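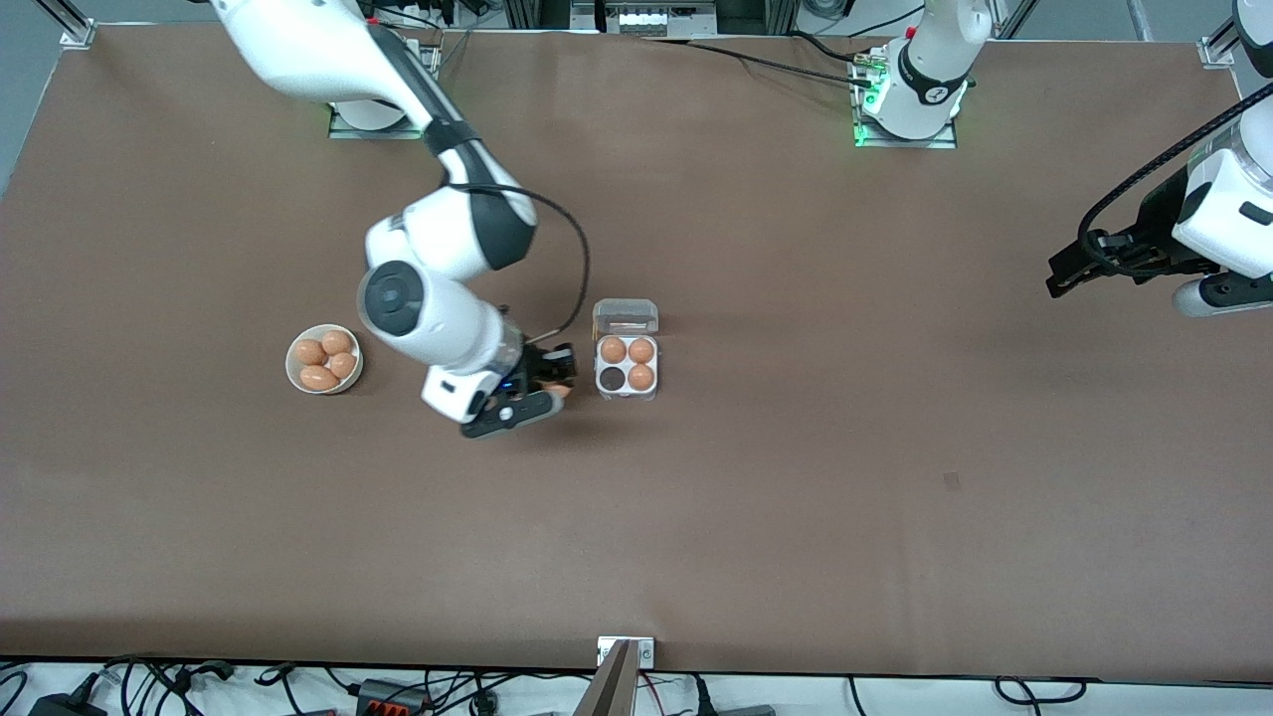
White robot arm at a work table, with its gripper lowered close to the surface.

Laboratory Stores Assistant (fixed term)

Rimmont invites applications for the post of Laboratory Stores Assistant at its Amell site. The appointment is for 2 years in the first instance, and the successful candidate will be expected to take up duties in November.

The postholder will receive and shelve consumables, including gloves, filter papers, Petri dishes and reagent bottles, and will issue them to teaching and research laboratories on request. Batch numbers and expiry dates must be entered in the stock register on the day of delivery. The stores serve 50 benches over 8 laboratories. Some lifting is involved.

Applicants should hold a school leaving certificate in a science subject or have equivalent experience in a stockroom. Familiarity with the safe storage of solvents is desirable. Training in cold room procedure will be given.

A letter of application and the names of two referees should be sent to Retno Ginting, Stores Office, Rimmont, by 2018-08-10. Applications received after that date will not be considered. Informal enquiries may be made to Béla Jakab at the same office.

Comments

Citlali Bermúdez
Is the post open to part-time applicants?

Stores Office
The post is full time. Requests to job share may be made in the letter of application.

Larasati G.
Could the closing date please be added to the vacancies list as well? It only shows the title.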